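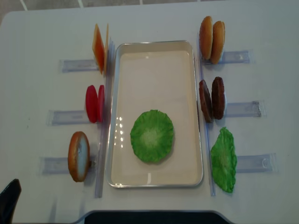
Burger table, Monday morning. One lettuce in the tray, the others on their stands.

I write this in the evening with tea, because tomorrow I will have forgotten which idea was from which hour.

We continued with the question of the order. The policy we trained in January can put a lettuce into the tray very nicely, but it does not know what it has already done. If the tray shows a lettuce on top, is there a bun below it or not? From the overhead view these two cases are difficult to separate, even for me when I look at the small version of the picture that the network receives. Rianne Postma has said this since the beginning and I did not listen enough.

So today we compared two ways. In the first way the model sees only the present moment from all the cameras. In the second way it also receives a short memory, the last 17 steps, made small. Rianne calls the second one Tromcombe, after the village of her aunt, and the first one has no name, poor thing. Both were trained on the same 3266 demonstrations from the Pellbridge set, so the comparison should be fair. 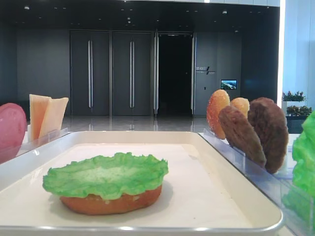

The bottom bun and then the lettuce is the part where the old model becomes confused most often. It wants to place the bun again. I had expected that the memory would help everywhere by the same amount, but the numbers of today do not say so. For the first ingredient there is no difference at all. For the second there is a small one. From the third ingredient on, the model without memory finished 70 trials fewer out of 400, and nearly all the lost ones were a wrong choice of ingredient. The grasping itself was equally good in both.

I should be careful here. The 400 trials were counted over four days, and on the first day the lamps were set differently. Wakana Kawaguchi asked me over lunch if I had mixed the order of the two models within each day. I had, but only in blocks, and she made the face she makes. She is right that single trials in random order would be better. I will write it in the report as a weakness before somebody else finds it.

One more thing I noticed late. The side cameras see the height of the stack much better than the overhead one. Maybe a part of what I call memory could be replaced by trusting those views more. I do not like this thought, but it must be tested.

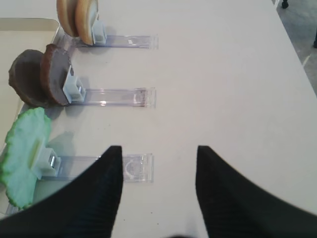 For tomorrow

Repeat the third ingredient with random order, both models. Switch off the wrist view for one short series and compare. Ask Rianne where the Trernemine logs are stored now, I could not find them. Answer the mail about Haddadin, it is waiting since last week. Buy tea.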